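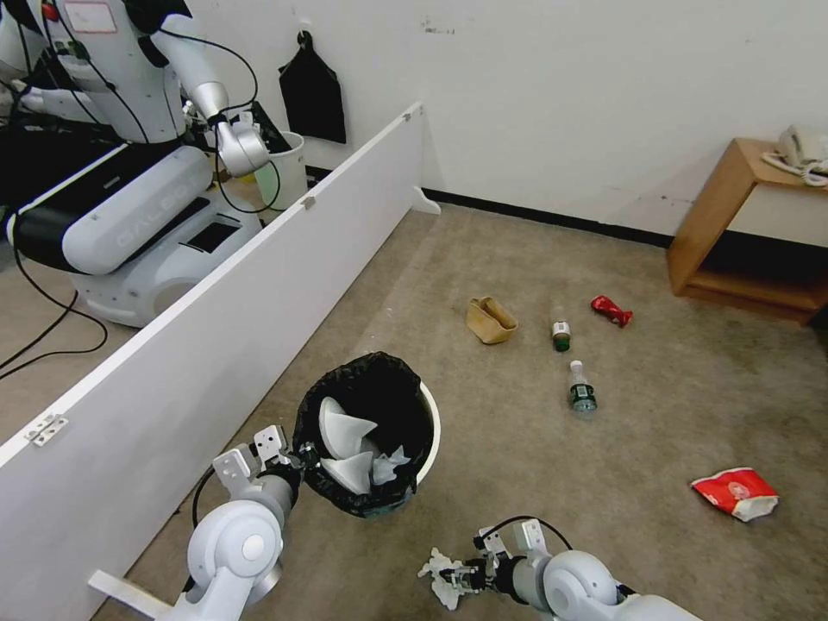
11 Jan 2019, Flindcombe, floor pickup trial

Reviewing the pickup package from Salazar for the Gosville office contract. The quote is 3821 per unit per year, support included. The vendor's sheet promises "mixed light litter on short-pile carpet into a lined bin" and that is all I am testing. Used the carpeted bay with the partition up.

Litter set is the usual: tissue, crumpled paper, snack wrappers, drink bottles. Bin liner folded over the rim as the cleaners at Gosville do it. Software build 106, no changes to the grip settings.

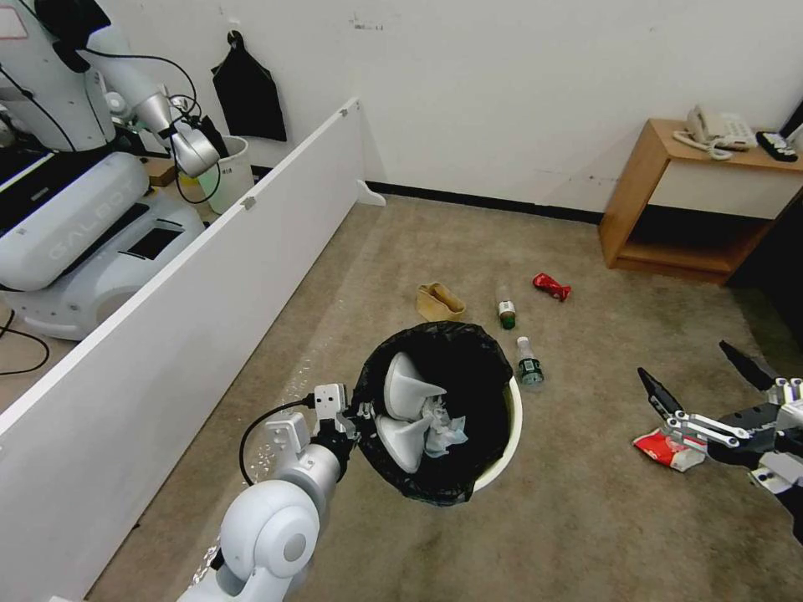 Right hand at the red-and-white snack wrapper, left gripper over the bin.

Things to check against the log:
- time per item, wrappers against bottles
- whether the left gripper drags the liner when it sits close to the rim
- regrasp count on soft items

The sheet gives no figure for regrasps. I have asked for one. Virgil Zamfir wants the same set repeated on the thicker carpet at Plitamstead before we sign anything - fair enough, the contract covers both floors. 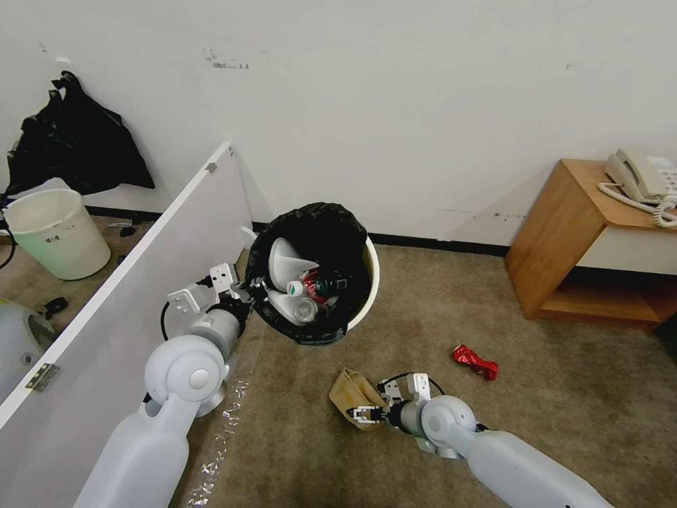
Liner is still my main question. The spec has one line on it ("standard liners supported") and doesn't say how far the bag can hang over the rim. Need that in writing.

Also open: the service plan. Finger replacement is listed at 3000 cycles, and at that rate we'd go through more than one set before the May review. Spare sets are 1551 each and not part of the yearly price. Ask Salazar if they will include the first one.

Log files go in the shared folder under the build number.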